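Prorkar Home Help > Kitchen and Appliances > Automation

Can a robot put away the breakfast things yet?

Posted by Elie Masri
19 Jan 2024

My mother is 74 and lives on her own in Studberg. She does fine with most things, but her hands are bad in the mornings and the part of the day she hates is clearing up after breakfast. Mugs, plates, the cutting board, wiping down the counter. By lunch her hands have loosened up and she can manage. She doesn't want a person coming in every day and I live too far away to do it.

We already have a robot vacuum at her place and it does a decent job once the chairs are up. So I started wondering what else there is. I keep seeing videos of a robot arm clearing a table or loading a dishwasher, and they look close to real. My brother says they are all sped up or controlled by somebody off to the side. I don't know enough to argue with him.

What I would like to know:

Is there a machine I can buy now that will pick up a mug and a plate off a counter and move them to the sink or a tray?

If not, is it a matter of waiting a year or two, or much longer?

Would a small arm bolted to the counter be any use in the meantime? I can spend up to 567 dollars, which I know is not a lot for this kind of thing. That is what is left from the money we set aside for her kitchen.

She has an ordinary kitchen with a stone-type counter and not much free space. She also leaves things out, and I am not going to change that at this point.

Thanks for any help.

Sarmīte Lapiņa

I work with arms in a packing shop and have been following the home side of it for a few years. Short answer to your first point: no, I don't know of one I would put in your mother's kitchen on your budget. Longer answer below.

Your brother is partly right. A lot of those videos are sped up, and in some of them a person is steering. Look for a small label in the corner that gives a speed, or the word autonomous. If neither one is there, assume it had help. That doesn't make the video worthless. If a person can do the job by steering the arm, then the arm and the fingers are good enough for the job, and what is missing is the part that decides what to do. That part is improving every year. I would not try to put a date on it.

People tend to think the weight of the dishes is the problem. A mug is no trouble for most arms, even cheap ones. The trouble is that a home counter is different every day. In our shop every carton comes down the line facing the same way, and when one comes in turned, the arm stops and a light goes on. We spent most of one September just getting the cartons to arrive straight. At home you can't do that.
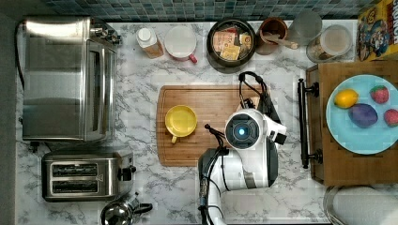
The hard part is the clutter, and every kitchen has its own. A person walks up, looks once, and knows what is for washing and what stays out. The machine has to work all of that out from its camera. Take the yellow mug on the cutting board, with its handle toward the front. Going for the handle is one kind of grip and going for the rim is another, and the arm has to pick one and come in from a side where there is room. The clear drinking glass at the back of the counter is worse, as cameras often do badly with clear glass. Then there is fruit on a plate. Do you carry the plate with the fruit on it, or take the fruit off first? A strawberry needs a light touch and a plate of fruit needs to be kept level. And some of the things along the back, like the snack packets, shouldn't be moved at all, but the machine doesn't know that unless it has been told or has seen many kitchens.

So for your second point, here is how I would sort the chores.

Floors: done, more or less. You already have one.

Washing the dishes: done, it's called a dishwasher. Loading and unloading it is what is left.

Picking up a few known items and putting them in a known place: possible now with a good arm, someone to set it up, and someone to fix it when it stops. I would call that a hobby or a research job.

Clearing whatever happens to be on the counter, every morning, with only an older person in the house: not something I would rely on. If it does the job right 19 mornings out of 20, that sounds good, but the other morning is a broken glass on the floor and your mother bending down to deal with it. You want much better than that before you leave it alone with her.

Wiping down: harder than it looks. It has to move everything first, press evenly, and notice what it missed. I would put this last.

Your third point, the small arm. There are hobby arms in your price range. We had one called the Drondex in the break room for a while and people played with it at lunch. The fingers were fine for pens and wooden blocks. With a full mug of coffee it sagged and we got a wet table. An arm like that also needs a computer next to it and someone who likes fiddling. Bolting it down means a hole in the counter or a big clamp, and it takes up the space she uses for chopping. I wouldn't do it.

One more thing about reach. A fixed arm can only get to what is near it. In most kitchens the sink, the dishwasher and the place where people eat are too far apart for one arm that stays put. You would need it on wheels or on a rail, and then you are far past your budget.

Cutting boards deserve a word too. A flat board lying on a flat counter is one of the more awkward things to pick up. Thin fingers have to get under an edge and there is hardly any gap. People slide it to the edge of the counter and grab the part that hangs over without thinking about it. A robot can be taught that, but it's an extra step and it's one more thing that can drop. If the board has a groove around the edge, don't count on the groove as a handhold. It's shallow and the fingers slip out. In a test I would leave the board where it is and only ask the machine to take things off it.
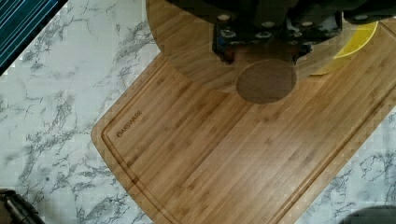 Qaisi

Agree with most of the above but I think it's a bit too gloomy. You don't need the robot to do what your mother does in the way she does it. Change the job so it's easier. Put out one tray at night with her mug and plate on it. She eats off the tray. When she's done, everything is already on the tray and there is only one thing to move. A rolling cart next to the table and the tray goes on the cart. That's 200 dollars at the most for a good cart, and she pushes it to the sink when her hands are up to it.

If a real home robot does come along, a setup like that is what it will handle first anyhow. One tray with a decent handle at each end beats a dozen loose things.

Also get her mugs with big handles, the kind you can put a whole hand through. My dad switched and he drops a lot less. Plastic or enamel plates if she will put up with them.

Don't agree about wiping being last though. A wet cloth on a stick is not that hard for a machine if the counter is clear. It's the clearing that's hard, so we are probably saying the same thing.

Guest

just leave the dishes till lunch?? thats what i do. no robot needed

Elie Masri

Thank you all. The point about the one bad morning settled it for me, I hadn't thought about who cleans up when the machine gets it wrong. I sent the part about the speed label to my brother and he is being unbearable about it.

The tray idea is good. She has an old one in the cupboard but it only has one handle left, so I will get her a new one and a cart to go with it. I asked her about leaving things till lunch and she said she can't stand looking at them, so that one is out.

Sarmīte, is there anything between the vacuum and the arm that you think is worth the money now? She has the cart money plus what is left over.

Sarmīte Lapiņa

For hands that are stiff in the morning, I would look at a faucet that turns on by itself or with a touch, and an electric jar opener. Neither one is a robot in the way you meant, but they do one chore each and they do it every time. Check that the faucet fits the hole in her sink before you order. Ours came with a plate to cover the extra holes and the one my sister bought did not.

Leave the rest of the money alone for now and look again in a couple of years.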